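The Coat Rack

Kaisu Jääskeläinen had never in her life hung a thing up properly, and her sister-in-law Seija, who had married into the family and out of it again and somehow kept the friendship, had been telling her so since they were both in their twenties. So when Seija Heinonen rang in April to say she was coming to stay for 12 days, Kaisu went straight down to the second-hand place on the corner and bought a coat rack.

It was a grand old thing, black metal, all curls and knobs, and it weighed as much as a small calf. She walked it home in stages, stopping at every second driveway to rest and say hello to whoever was out watering. By the time she had it standing on the floorboards beside the fan she was puffed and pink and very pleased with herself, and she put the kettle on and sat down to admire it.

The trouble was that she had nothing to put on it. Her cardigans lived on the backs of chairs, where she could find them, and her good coat had been under the bed since the funeral. She tried a hat, but the hat looked lonely. In the end she went to the cupboard and got down her mother's brown leather bag, the one that had come 3,000 kilometres on a train with two apples and a christening spoon in it, and she stood there in her socks holding it by the strap for a good while before she let it go.

Seija arrived at 11 with a cold and a tin of biscuits. She took off her shoes, looked down the hallway, and saw it at once (she always saw everything at once, it was one of the tiring things about her).

"You've hung up Mum's bag," she said. She had always called her Mum, even after the divorce, and Kaisu had always liked it.

"I was saving the top hooks for you," said Kaisu.

They had their tea, and then another, and it was getting on for supper when Seija asked whether there might still be anything in it.

"I've never looked in the little pocket," Kaisu said. "It didn't seem like mine to look in."

"Well, whose would it be, love?" said Seija, and she got up from the table.

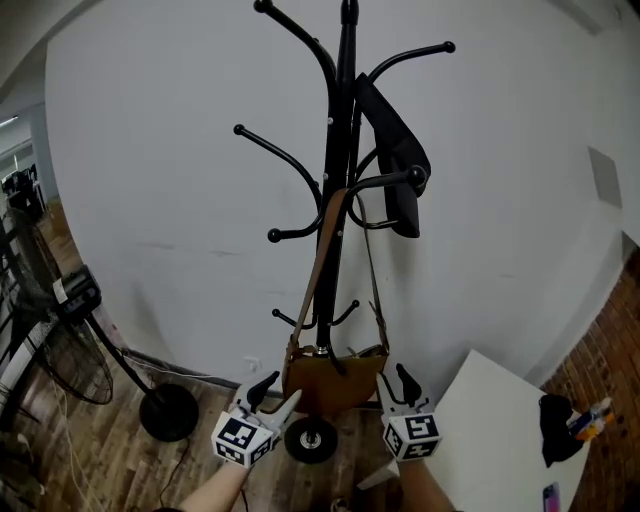 Kaisu stayed where she was a moment longer, turning her cup around in its saucer. The tea had gone cold and she drank it anyway. Then she wiped her hands on her skirt, called out to Seija to wait for her, and went to find her glasses.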